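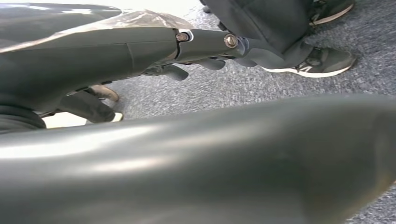 May, glaze bench, 8:40 am

Opened the small kiln. Cone 6 test on the Adanska clay with the revised satin white, tiles 1 to 28. Top shelf is noticeably glossier than the bottom, same as the last two firings. Witness cone on the bottom shelf barely bent, top one fully down. So the gap between shelves is still there even with the longer hold.

Crazing: tiles 3, 4, 9, 17. All four are the batches with the old Rundley feldspar. None on the Pelkonen feldspar so far, but Toshiko wants them left on the shelf for a week before we say so – delayed crazing got us in the winter. Ink test again then.

Pinholes on anything dipped twice. Single dip to a count of four looks fine. Tile 22 has a crawl at one corner, probably a fingerprint, I remember handling that one after it was cleaned.

Recipe as mixed is on the card inside the bucket lid. Changed from last time: silica up a little, zinc out completely, whiting the same. Bucket was thick this morning and had a hard layer at the bottom. Stirred it up, put it through the 80 mesh twice, added a pinch of Epsom salts in warm water. Better after ten minutes. Please don't thin it with plain water without writing it on the card.

Shrinkage bars came out too. Measured four, wrote the numbers on the bars in pencil and then realized I had used the dry length and not the wet length for the first two. Redo from the bars. The scribe lines are still readable.

11:15

Jin-sol Ha called from Domville about the mugs. They want 168 and they want the satin white outside, clear inside. I said we could not promise the white until the crazing check is done. She asked for two samples, one from each shelf, so she can see the range. Pull from the next load.

If the bottom shelf stays cool we will have to leave it for bisque or for the brown, which doesn't seem to care. That makes Domville three extra firings at least. Need to work that out properly with the calendar before anyone quotes a date.

Elements: measured resistance with the kiln unplugged. The bottom one reads higher than the other three. Worn, I think, and a better explanation than the shelf spacing I was blaming in the last entry. Ordered one. Should probably have ordered a full set.

2:30 pm

Loaded the second test. Half-inch more space under the bottom shelf, cone packs front and back on both levels. Slow cool held at 1,750 F for one hour. Everything else unchanged so we can compare.

Kiln log counter read 616 at start.

To do: label the Rundley bags, kiln wash the chipped shelf, find the other 80 mesh sieve.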